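Midsummer in Rosholm, or how old is old? 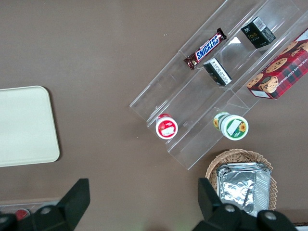 So is the Rosholm midsummer supper really an ancient custom? Parts of it may be, but most of what visitors get served as ancient was put together within living memory.

I've gone to this thing 4 times now, first as a guest of my wife's family and lately because I can't seem to stay away. Every year somebody hands me a leaflet saying the people of the valley have kept the shortest night in the same way since before the church was built. Every year I ask how they know, and I get a smile and a plate of herring.

What happens is simple enough. Families eat outdoors, late, at long tables set up along the Girard road. The oldest person at each table breaks the first loaf. Nobody is supposed to say thank you for the food until the sun is down, and if you slip you have to sing. Then there's the walk to the river with birch branches, a lot of shouting, and coffee at 2 in the morning.

I like all of it. I just don't buy the story that comes with it.

Take the singing. Réjean Gauthier, who grew up on the Girard road and has a better memory than I do, told me there was no singing penalty when he was a boy. You just got teased. He thinks it came in with a schoolteacher who wanted the kids to learn the verses. The leaflet calls it "an old rite of silence."

Or the birch branches. I wrote to Carla Hijazi, who has spent years in the parish papers, and asked for the earliest mention she had. Her answer was a letter from 124 years ago in which a minister complains about young people cutting down his trees. That's a good find and I believe it. But it's one letter from one annoyed man, and it doesn't say anything about a river, a walk or a supper. Somehow it has been stretched to cover the whole evening.

The loaf does seem older. Carla has seen it in a few household books, though there it belongs to the harvest in August and not to midsummer. My guess is that it moved when people started leaving for summer work and the harvest table got too small to bother with.

Audrey-Anne Lachance thinks I'm being a sourpuss. Her view is that a custom is as old as the people doing it feel it is, and that if 100 people turn up and carry branches to a river, then they carry branches to a river. Fine. I'd only ask that they take the bit about the church off the leaflet.

I'll be back next year anyway. My father-in-law has already put me down for potatoes. If anyone reading has family from Gulalik and remembers a loaf being broken in June, please write, and tell me who told you.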